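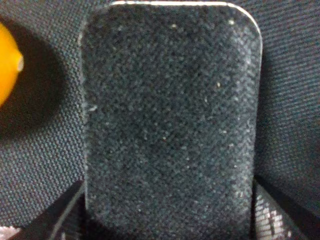
I gave the new curb rules on our street until July before saying anything, and July is when I finally got a notice on my windshield, so here goes.

For anybody who doesn't live around here, the city took out the regular meters on Erberg Avenue last year and handed the curb to a company called Plimell. You park, you open the app, you type in a zone number and your plate, and you pick how long you plan to stay. The most you can pick is 90 minutes. If you run over, a car with a scanner on the roof goes by and a bill shows up. The pitch at the public meeting was that this would free up spaces, cut down on people circling the block, and help the shops. I was at that meeting. I asked how they'd know if it worked and got told there would be "a dashboard." I still haven't seen a dashboard.

What I have seen is my neighbor Yaneth Carhuamaca standing on the sidewalk with her groceries at her feet, trying to get the app to accept a plate with a zero in it that might be an O. She has lived in the same building for 20 years and now needs a password to unload milk.
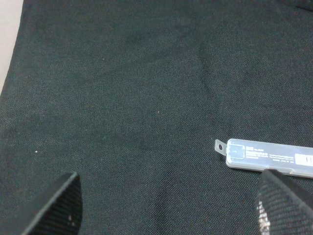
My own notice was for being parked in zone 30 while paid up in zone 20. The line between those two zones runs through the middle of the block, next to the laundromat, and the sign marking it faces the wrong way if you're coming from the river side. I walked back to check this twice. I took my tape measure the second time, which got me some looks. My back bumper was over by less than the length of my shoe.

I appealed. The appeal form wants a photo of the sign, a photo of the car where it was parked, and a copy of the receipt, and it times out while you're looking for the receipt. I wrote a polite paragraph. I got back a less polite paragraph that was clearly written before I was born as a customer, with my name dropped into it in a different font.

Elaine Cavalcanti, who has the shoe repair place, thinks I'm being a crank. She says that before the change the same six cars sat in front of her window from morning to closing, and now people can pull up and run in with a pair of boots. Fair enough. I believe her about the six cars, two of them belonged to the dentist's office. But a two-dollar meter with a kid in a vest walking past it would have moved the dentist along too, and I wouldn't have had to give anyone my phone number.

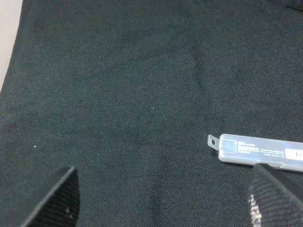 Then there's the money. The city says Plimell takes a fee per session and the rest goes to street repair. How big a fee? It's in the contract. Can I read the contract? I can request it. I requested it in the spring and got a letter telling me the request was received. Nivaldo Bragança, who used to drive the number 30 bus and follows this stuff closer than I do, says the contract guarantees the company 2000 paid sessions a week whether people park or not. I can't confirm that and neither can he, he heard it from his brother-in-law. If it's wrong, the city could clear it up in an afternoon by posting the thing.

The circling hasn't gone away either, at least from my front steps. Drivers come down Erberg, see the signs, and turn onto Dantas Street, where it's still free. So Dantas is now full by 8 in the morning and Verna Lindqvist can't get her van out of her own driveway. The next step, according to the newsletter, is to extend the zones to Dantas. I guess after that it's the street after Dantas. 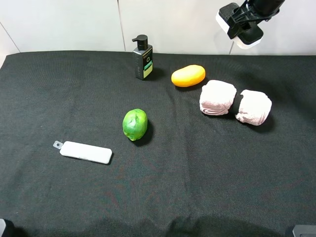

I did pay the notice, by the way. It doubled if you waited and I'm stubborn but not that stubborn. The payment page charged me a "convenience fee" and then logged me out, and I had to call to find out if it went through. The woman on the phone was nice. She said yes, it went through, and asked if I'd like to turn on automatic payments.

There's another public meeting coming up at the library at 6:30 in the evening. Parking by the library is zone 20, so bring your phone and keep it under 90 minutes. The last one ran two and a half hours.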